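Search this site
Search
Results for
Reading time: 3 min

# Skokeo: meeting table objects

Skokeo is a small data card for the things that stay on a shared office table: a desk telephone, drinking bottles, a flower pot, the chairs around. It was begun by Mared Skyrme and is now kept by Graziella Piras. The same text is distributed inside the Irotero package, in the folder `docs`.

## What is inside

The release has 2,790 short records. Each record is one state of a table, with a list of the objects and a sentence in plain English about how they are arranged. The sentences were written by hand and then read by a second person.

The tables are ordinary ones. We did not buy objects specially, except the flowers, which are artificial so that they look the same in March as in every other month.

## Object names

Please use the names in this list when you add records. In the first version we had three different words for the telephone and it took a long time to repair.

- `telephone` – the desk type, with handset and keypad. If the handset is off its place, add `handset_off`.
- `bottle_water` – clear plastic. Write `lying` or `upright` always, also when it seems evident.
- `bottle_small` – any small bottle that is not for water. The color goes in the second field.
- `flowers` – the pot and the flowers together are one object.
- `chair_office` – with or without armrests. Chairs are recorded by side of the table: near, far, left, right.

The color of the table is recorded one time per session. For the light blue table write `light_blue`, not `blue`, because Maurya has a darker one and the two were mixed in the old files. 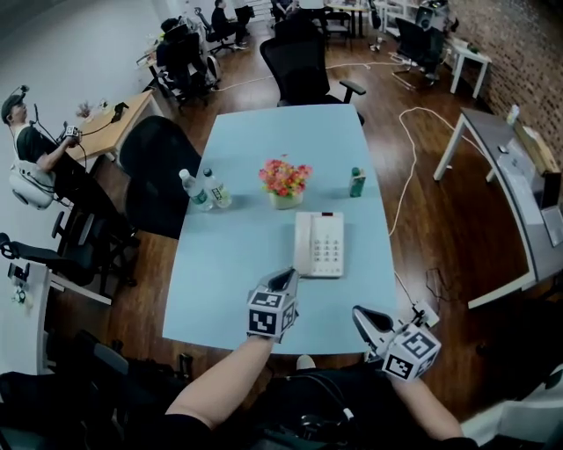
Sides are always given from the place of the person who writes the record. We know that some groups prefer to give them from the door. We tried this during one week and the corrections were more than the records.

## Tidying rule

A table is called `tidy` when all of these are true:

1. No bottle is lying.
2. The handset is on the telephone.
3. The flowers are not at the border of the table.
4. Every chair is turned to the table.

If one point is missing, the table is `untidy`. There is no middle value. Graziella wanted one, and we discussed it for a full Thursday, but the two readers agreed less often with three values than with two.

## Known problems

- 73 records have no side for the chairs. They are marked `side: unknown` and will stay like this.
- Labels on bottles are described only by color. The text on them is not copied.
- In 11 records the small bottle is listed two times. Remove the second line if you count objects.
- Objects on the other desks in the room are outside of the card. Plants, bags and figurines on those desks must not be added to the list of the table.

## Versions

Version 7 is the current one. It changes the name `vase` to `flowers` and adds the field for chair side. Files made with version 6 can be read, but the old name gives a warning.

## Contact

Corrections are welcome, also for the English. Write to Graziella Piras at Dosus and put the record number in the subject line. For a question about the older versions, it is better to ask Mared Skyrme.

This site uses cookies to remember your settings. Accept | Manage preferences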